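Wood, oil and one very gray tray

I have been putting off writing about the table for months, because every time I sat down to do it I ended up wiping the table instead. That is how much I like it! So tonight I'm typing this on the couch, well out of reach of a rag.

Some of you will remember the old one, the white thing that came with the apartment and had a ring burned into it from before my time. I cooked around that ring for years. Then in March my neighbor Senyo Ansah moved to Condach and couldn't get his kitchen table down the new stairwell (or up it, I suppose), and he asked if I wanted it for 40 dollars. I said yes before he had finished the sentence. We carried it across the landing with the legs off and both of us laughing so hard we had to put it down twice.

It is brown and a bit red, with a lot of grain, and there are knots I have become fond of in the way you get fond of a crack in a sidewalk. When Senyo had it there was always a cloth on top, so I had eaten dinner at that table many times and never seen the wood. Imagine hiding that! He said his mother had always put a cloth on a table and it never crossed his mind to take it off.

The first thing I did was clean it, very gently, with warm water and a drop of dish soap, and then leave it alone overnight. Then I oiled it. I used the Morelli oil, the one in the flat can, which smells faintly of oranges and goes on like nothing at all. Three coats, with a day in between, and I rubbed the last one in with an old T-shirt until my shoulder complained. I'd read that you can do it in an afternoon if you're quick. Maybe so, but I enjoyed the waiting. I kept coming into the kitchen in my socks to have another look.

Now, the part I really wanted to get to, which is cooking on it. I don't have much counter. I have the strip next to the stove and the bit by the sink where the dish rack lives, and everything else has to happen on the table: peeling, rinsing things and letting them drip, rolling out dough, all of it. I love working there. You can sit down to do beans! You can spread out! My grandmother did everything sitting down at a table and she was faster than anyone I have ever met.

But wood and puddles don't get along, and I was getting nervous every time I set something damp on it. I tried towels, which just hold the water against the surface. I tried a cookie sheet, but mine is warped and it rocked and clanked and drove me up the wall. For a while I was using the lid of a storage box, and I'm not proud of that.

What works best for me is a big plastic tray with some weight to it. Dark gray was my choice and I'd pick it again, since beet juice and turmeric don't shout at you from it the way they do from white. A matte finish is good too (shiny trays show every drip). And get it bigger than you think you need. My colander goes on it with room left over for a bowl, and I can push the whole business to one side when somebody wants to sit down with a coffee.

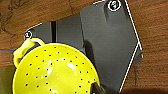 I usually put mine down crooked. I like a corner pointing toward me so that I can grab it and go to the sink in one move, and after doing it that way for a while I can't do it straight anymore. My sister straightens it whenever she visits. We don't discuss it.

As for looking after the wood, I've settled into something pretty easy. Crumbs get brushed off with my hand, anything sticky gets a damp cloth and then a dry one, and the tray gets lifted and wiped underneath before bed. I'll oil it again in the spring. There's a spot near one end that drinks the oil faster than the rest, so I may give that part an extra coat and see how it takes it.

Next up is chairs. I have two that match each other and one that matches nothing, and there's a secondhand place called Tramari that I've been meaning to visit, over by the bus depot. If anyone has been, tell me whether they deliver! And Senyo, if you're reading this, come for dinner. No cloth, but I'll make the peanut soup.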